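Learning to Hand Over a Part
A two-year college program in Dernby asks its students to make a robot carry car parts. The carrying is harder than it looks.

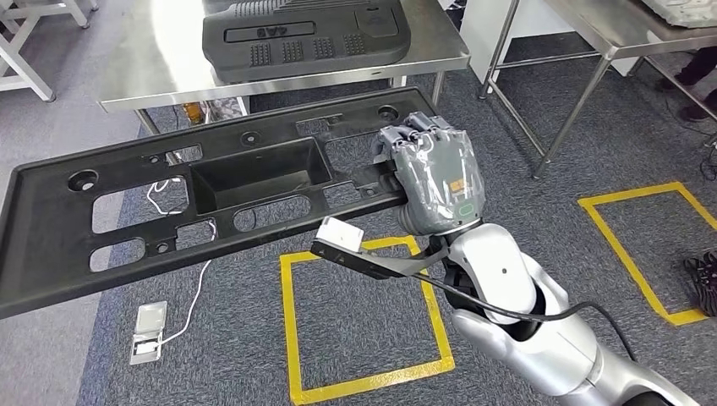
3 min read

The first assignment in the Vomgate course fits on one sheet of paper. Pick up the black plastic panel, lift it clear of the floor, hold it, put it back where it was. Students get one semester.

Most of them come from the automotive side of the college and have handled parts like these for years. A person takes hold of a long panel wherever there is room for the fingers and corrects for the weight without thinking. The robot has to be taught where to take hold, how far to close the hand, and what to do when the far end swings.

"I thought the grip would be the problem," one second-year student told me. "The grip took us two weeks. The other end of the part took us until December."

The course began as an evening club. Echeverri, a parts supplier on the edge of town, donated a pallet of molded plastic pieces, and the college found the club a carpeted room with steel tables and let it put tape on the floor. The tape is still the main safety rule and the main measuring tool. Teams work from the yellow squares, and they write down which square they used at the top of every log sheet.

Each team keeps a log of its attempts, good or bad. Last semester the class recorded 2872 of them. An attempt counts if the hand closes on the part, even if the part goes straight back down. Instructors read the logs more closely than they read the final reports, and a team that writes "slipped" with no further detail is asked to do the run again.
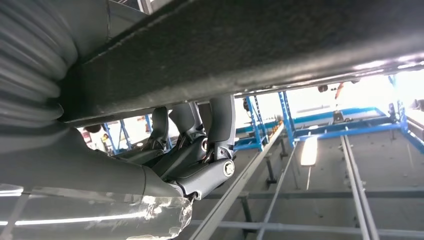

Grading is spread over 15 weeks, with a short check every Sunday evening for teams that want extra time. Attendance at those is optional and usually high. The room opens at six and closes when the last team has filled in its sheet.

The software is called Gindemis, and the students wrote most of it. The first version was 128 lines long and could do one motion. The current one handles several parts of different shapes, though a team switching from a flat panel to something with a raised surface still has to change a number of settings by hand. Students complain about this a good deal. Two of them have made fixing it their spring project.

Wide parts bring a second problem, because they block the view. A hand that has hold of one end of a panel can leave a camera looking mostly at dark plastic. Teams deal with this in different ways. Some plan the whole lift before the hand closes and don't look again. Others stop partway, check the position, and go on – slower, but with fewer dropped parts in the log.

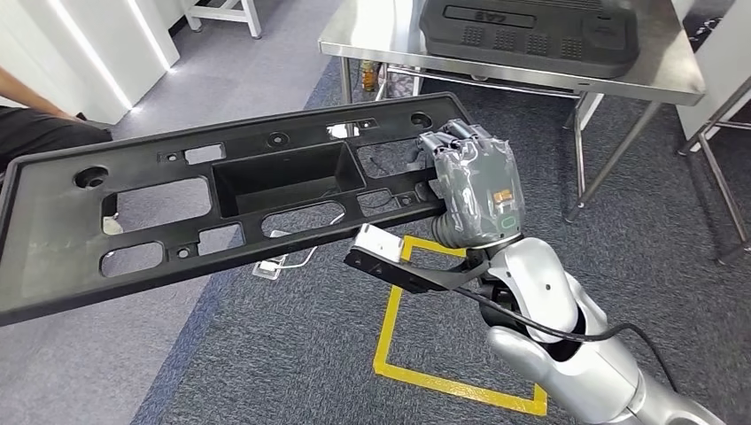 Money is tight. The course runs on some 2000 dollars a year beyond staff pay, and most of that goes to cables, fasteners and replacement fingers. Plastic film is bought by the roll. The parts themselves cost nothing, and they get scuffed quickly, so teams are told to note any new damage before they start.

Graduates have gone to Echeverri and to smaller shops in the county, mainly as technicians. A few transferred to four-year engineering programs. The instructors say employers ask about the logs more often than about the code, and students are now allowed to take copies with them when they leave.

Next year the assignment sheet gets a second line. After lifting the panel, the robot will have to pass it to a person standing beside the tape. The class has started talking about how the person should signal that they have it. A spoken word is the favorite so far – a tap on the part came second.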